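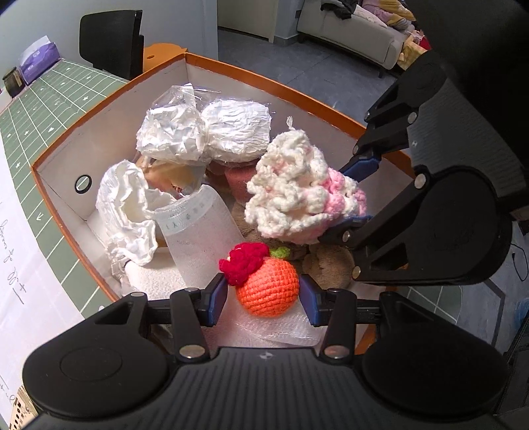

An orange crocheted fruit with its red flower and green leaf, and a chunky cream and pink piece, at the box.

GOSWOOD'S CROCHET BOXES ARE BACK FOR JULY

Hello from Goswood! I'm Minoru Ogura, I run the Kanuta yarn shop, and I'm very happy to say that our crochet boxes are back this July, with more in them than we've ever managed before.

If you missed them last year, it's a simple idea. People round here crochet small things, we gather them up, and each box goes off to a waiting room, a library corner or a school reading nook where somebody might like something soft to pick up. Last summer we sent out 28 boxes. This year we're making up 36, and between them they'll hold 769 crocheted pieces (yes, I've checked that number twice, and my kitchen table has only just forgiven me).

The little orange fruit is my favourite so far. It's worked in neat rows, in the brightest orange you can imagine, and it has a deep red flower with ruffled petals on top and a fuzzy green leaf next to it. I've never seen a flower like that on any fruit at the greengrocer's, but I wouldn't change a stitch. The cream and pink one is a different sort of thing altogether - big bumpy ruffles, lovely and chunky, with a short loop of white yarn sticking up from the top.

Sugeng Majimbun has been running our Clila evenings in the room over the shop, and a good many of this year's pieces started there. "People come in saying they can only do a chain, and then they're asking me about petals," he told me. "I love the odd ones best. Give me a wonky pear any day."

We're still after small makes until the end of the month. Fruit, flowers, leaves, hanging things, shapes you can't put a name to - all welcome, in any colour. Please sew your ends in well and leave off buttons and beads, as some boxes go where there are toddlers. Anything that fits in your hand is a good size. You can drop pieces at the shop counter or at the Sutanto café next door, where there's a basket by the till.

Boxes go out in 2 batches, the first in the middle of July and the second once the last pieces are in. If you know a place that would like one, do tell us, as we've got a few without a home yet.

Clila evenings start at 6.30pm and there's no charge. Hooks and yarn are there to borrow, and so is the kettle!

Press contact: Minoru Ogura, Kanuta, Goswood. Makers are happy to chat, and you're welcome to come along to an evening.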